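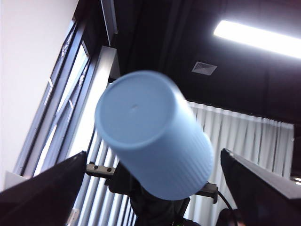 Bello Dauda wrote in to ask whether the Gruvura finger set holds its setting once the screws have been nipped up, and I'm glad to say mine has, after 215 cycles and one rather clumsy knock from me.

Fitting took nine minutes, tea included, and the little key is a joy!
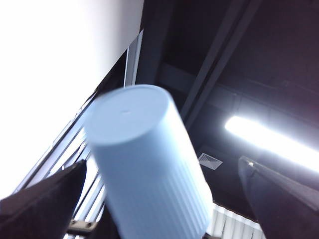

Setting the closing force is the fiddly bit, so do go gently. I began at 7 and crept upwards, a notch at a time. Fine ribs like the ones down the side of that pale blue cup make a good test surface, I find. Four stars from me.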